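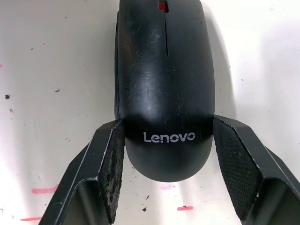 Home | Notebook | Cells | Parts | Contacts

Print this page | E-mail this page

Ornmont Workshop Notebook
Cell 2, gripper maintenance
13 July 2018

Purpose of entry: to record the condition of the finger pads on the Cell 2 gripper, the work carried out on the finger mounts, and the points left open for the next service.

Condition of pads. The two pads have not worn alike. The left pad is smudged and scuffed, chiefly toward the middle and lower portion, with specks of debris on the face. The right pad still shows its crosshatched pattern clearly and carries only a few light specks. The pads were fitted as a pair in May and have completed 1,078 grip cycles according to the cell counter. Uneven wear of this kind was not noted at the previous service.

Test object. The black Lenovo mouse with the red scroll wheel remains the reference object for this cell. It is gripped across the rear section, with the pads meeting the flanks near the level of the logo. The shell is heavily scratched on top. The scratches do not affect the grip check and the mouse should not be exchanged for another, as the stored width and force values refer to it.

Work carried out:

Air and power isolated at the cell panel. Fingers removed and mounting faces wiped down. The left finger mount was found slightly loose at the lower screw. Both screws on that side were replaced with new ones from the Stona kit and tightened to the value on the cell card. The right mount was sound and was refitted with its original screws.

The fingers were closed without an object and the contact line checked with a paper strip. Before the repair the strip slipped free at the tip on the left side. After the repair it was held along the full length.

Zero position taught again. The old offset was kept in the Jistik controller under the previous file name so that it can be restored if required.

Grip check: 79 cycles at normal speed, no drops. On 2 cycles the controller reported a late close signal. Both reports came early in the run and did not recur. The sensor lead was reseated afterward, but the run has not been repeated, so the lead cannot yet be named as the cause.

Open points:

Left pad to be replaced at the next service. The Szilágyi pads in the drawer are of the older thickness and must not be fitted without a new zero.

White work surface to be cleaned before the next run. Dark specks and gray smudges are present, along with several pink marks. Solvent is not to be used until it has been tried on a corner.

Grip check to be repeated in full with the reseated lead. Result to be entered under this heading.

Cell 2 is released for light work only.

Contact the workshop | © 2018 Ornmont | Back to top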